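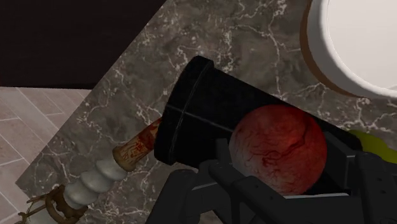 Attachment 1 - red ball with veined surface, black tube behind

Ticket 2552: Meeting room bookings released without notice
Status: Resolved, monitoring
Site: Orozco Building, Level 2
Opened by: Montserrat Zamudio, Facilities Coordination
Assigned to: Getsemaní Manríquez, Workplace Systems

Summary
Staff have reported that recurring bookings for Room 203 are being released from the Vudell calendar before the meeting begins. The organiser receives no cancellation email, and the room panel shows the space as available. Single bookings are not affected.

Entry 1 - Zamudio
The fault was first reported by the payroll team, whose fortnightly meeting was displaced by another group holding what appeared to be a valid booking. Both parties had confirmation emails. I have asked reception to keep a paper sheet at the door until further advice is issued. Please treat this as a priority, as the room is used for interviews.

Entry 2 - Manríquez
Panel restarted and network connection confirmed. The panel clock is correct. I created a recurring test booking under the facilities account and it was released 10 minutes before the start time. The same test in the adjoining room held as expected. The fault is therefore specific to the Room 203 profile.
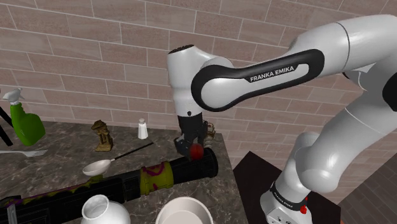 The profile was last edited in December, when the building moved to the Bekisik check-in service. At that time the auto-release rule was switched on for this room and the grace period was entered as a negative value. Vudell accepts the entry without a warning. Single bookings are governed by a separate rule, so the error went unnoticed.

Entry 3 - Manríquez
Grace period corrected to 15 minutes after the start time. Organiser notifications enabled. Change recorded under reference 1722. Two further test bookings held and sent the expected emails.

Entry 4 - Zamudio
Confirmed with payroll on May 3, 2023 that their series has been restored. The paper sheet has been withdrawn. Organisers of other recurring meetings are asked to check their own series and to contact this office if any dates are missing - lost dates cannot be recovered in bulk and must be re-entered by hand.

Outstanding: supplier to advise whether negative values can be blocked at entry. Ticket to remain in monitoring until a reply is received.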